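Computer case
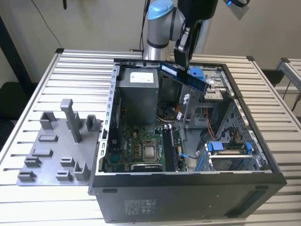
A computer case (also chassis, tower, cabinet, or just "box") is the enclosure that holds most of the parts of a desktop computer. Usually steel, aluminum, plastic, sometimes glass on one side. Monitor, keyboard and mouse stay outside. In older everyday speech the whole thing gets called "the CPU" or "the hard drive", both wrong, both still common.

This article covers cases for desktop personal computers. For rack enclosures see Server chassis. For laptops see Laptop construction.

Contents
1 Purpose
2 Sizes
3 Layout
4 Materials
5 Cooling and airflow
6 Noise
7 Power supply placement
8 Front panel
9 Access and servicing
10 Regional makers
11 Collecting and reuse
12 See also

Purpose

Holds parts in fixed positions. Keeps fingers, dust, pets and coins out. Gives the motherboard a common ground. Cuts down on radio interference, at least when it is metal and all the panels are on. Also decides how air moves, which matters more than most buyers think.

A computer will run without a case. People who test parts do this all the time, on open benches. Not a good idea at home — exposed contacts, and fans that catch sleeves and cables.

Sizes

Cases are sold by the largest motherboard they accept. The usual ones:

Full tower. Tall, heavy, stands on the floor. Room for large boards, many drives, long graphics cards. Popular for workstations and for people who never want to run out of space.

Mid tower. The normal choice. Fits a standard ATX board and most graphics cards. The name has never had a strict definition, so two mid towers from different makers can be very different in height.

Mini tower. Takes microATX boards. Common in offices and schools.

Small form factor. A loose group. Mini-ITX boards, often a smaller power supply, often a riser cable to turn the graphics card sideways. Building in one takes longer and the order of steps matters. Cooler first, then cables, then card, or else everything comes back out.

Desktop (horizontal). Lies flat, monitor on top. The standard shape in the 1980s, mostly gone now except in home theater cases and some business machines.

Cube. Board lies flat, power supply and drives underneath or beside. Wide footprint.

Smaller boards fit in larger cases in nearly all cases (no pun meant). The other way around does not work.

Layout

Most towers follow the same plan. The motherboard screws to a metal tray on the right-hand side, standing on short brass or steel posts called standoffs. Rear edge has a rectangular cutout for the board's ports and below that a row of expansion slot covers. Drives used to sit in a stack of cages at the front. As optical drives died off and solid state drives moved onto the motherboard itself, the cages shrank and then vanished from a lot of models, leaving space for fans or a radiator.

Standoffs are a frequent source of trouble. An extra one, in a spot where the board has no hole, can touch solder points on the back and short the board. A missing one leaves the board unsupported, so it bends when a connector gets pushed in. Many newer cases come with standoffs already fitted for ATX and need some moved for smaller boards.

Behind the tray there is normally a gap for cables. Early cases had none, and the cables just went wherever they went. Gap depth varies. Too shallow and the panel bulges when closed, a very familiar problem to anyone who has leaned on one with a knee to get it shut.

Inverted layouts flip the board so that the window is on the right. Some people want this because of where their desk is. Rotated layouts turn the board a quarter turn so ports face up, with cables going out under a top cover. Both are minority tastes.

Materials

Steel is cheapest and most common. Thickness differs a lot; thin panels flex, rattle, and dent in shipping. Aluminum is lighter and takes a nicer finish but scratches easily and costs more. Plastic gets used for front panels and feet, hardly ever for the frame.

Side windows started out as a home modification, with people cutting holes and gluing in acrylic sheets. Makers copied the idea. Acrylic scratches and picks up static, so tempered glass has largely replaced it at the middle and upper end of the market. Glass is heavy. It also can shatter all at once if a corner is set down on a tile floor, so most manuals say to lay the panel on carpet or cardboard.

Wood shows up now and then, mostly as trim on the front. Full wooden cases are a hobby thing. They look good, but they do nothing for radio interference unless lined with metal or foil.

Edges deserve a mention. Older cheap cases had raw stamped edges and cut hands were an ordinary part of building a PC. Rolled or folded edges fixed this for the most part.

Cooling and airflow

Standard pattern is cool air in at the front, warm air out at the rear and top. Fans come in set sizes, 120 mm and 140 mm being the common ones. Larger fans move the same air at lower speed and so make less noise.

Positive pressure means more air pushed in than pulled out. The extra leaks out through gaps and dust mostly enters through the filtered intakes. Negative pressure is the reverse, and draws dust in through every crack. Neither setup is exact in practise, since filters clog and fans slow down with age.

Solid glass fronts were fashionable for several years. Air had to squeeze in through narrow slots at the sides and temperatures rose. Reviewers complained, and mesh fronts came back. Many current models are mesh all over the front.

Liquid cooling needs somewhere to mount a radiator — front, top, or in some wide cases the side. Top mounts can clash with tall memory modules or with the metal heat covers near the processor. Check clearance figures before buying. They are printed in the manual and, if the maker is decent, on the product page.

Dust filters should be pulled and rinsed every few months. Dry fully before refitting.

Noise

Comes from fans, pumps, spinning drives, and from panels that vibrate along with them. Quiet cases line the panels with foam or bitumen sheet and cover the vents. This works on high-pitched sound but does less for low hum. It also traps some heat, so the fans may spin faster and give back part of the gain. Rubber grommets on drive mounts help. So do softer feet, especially on a hard floor.

Power supply placement

Through the 1990s and well into the 2000s the power supply sat at the top rear and helped pull warm air off the processor. Later cases moved it to the bottom, where it draws its own cool air through a filtered opening in the floor. Lower center of gravity, too. Thick carpet blocks that intake, so either flip the unit or put the case on a board.

A shroud, meaning a metal cover over the lower section, hides the supply and its cables. Purely a looks thing at first. It does make a flat place to mount small drives.

Front panel

Power button, sometimes a reset button, a couple of lights, USB and audio sockets. These connect to the motherboard by thin wires with tiny separate plugs, and the order is diffrent on some boards, so the manual comes out. A few makers bundle the plugs into a single block. This has been slow to spread.

The turbo button, seen on many cases of the late 1980s and early 1990s, slowed the processor down for old software that ran too fast. Some had a numeric display beside it. The display did not measure anything and was set by jumpers on the back.

Keylocks were common in the same era. Most used one of a small number of key patterns.

Access and servicing

Side panels are held by screws at the rear, thumbscrews on better models, or latches and ball studs on newer glass ones. Older cases had a one-piece cover that slid off backward, top and both sides together. Annoying to refit.

Work on a tower is easier with it lying on its side, open side up. Unplug first, press the power button to drain what is left, touch bare metal. Memory modules go in with the notch lined up and even pressure at both ends. Graphics cards should come out before the computer is shipped anywhere.

Business machines often have tool-free brackets and a lock loop at the back, and some have an intrusion switch that records when the cover has been opened. The setting has to be cleared in firmware afterward, or the warning stays.

Regional makers

Besides the large international brands there have been many small ones, selling in a single country or through a chain of shops. Three that turn up in hobby literature:

Skolla. Plain steel mid towers, gray or black. Known for thick panels and for shipping too few screws. The Skolla 102 was the long-running model, changed very little over its life.

Duslow. Quiet cases with lined doors. The first version of the door hinge was weak and got replaced with a metal one in the second run. Spare hinges now are hard to find.

Dokora. Small form factor only. Aluminum, sold flat-packed, with an 11-page booklet for assembly. Designer Ya-wen Poon later published the drawings for 2 of the models so that owners could have replacement panels cut.

The Nasrallah catalog, a price guide used by collectors, lists 125 regional models, with photos for most. Coverage of anything pre-ATX is thin. A revised edition has been promised for some February or other, no year given.

Collecting and reuse

Beige cases were thrown out in huge numbers and are now wanted for retro builds. Yellowing of the plastic is put down to ultraviolet light and heat acting on the material and its additives. Peroxide treatment can lighten it, though the color may come back, and uneven application leaves streaks.

"Sleeper" builds put modern parts in an old shell. Airflow is the usual headache, as old fronts have almost no openings. Builders cut the floor or the drive bay covers.

Since the ATX mounting pattern dates from the mid-1990s and hasn't changed much, an old ATX case can still take a new board. Graphics card length is the usual limit. Steel cases can be recycled as scrap once the electronics and plastic are off.

See also

ATX
Computer fan
Motherboard standoff
Case modding
Power supply unit (computer)
Small form factor

Last edited 2023-11-17. Section on regional makers needs more sources.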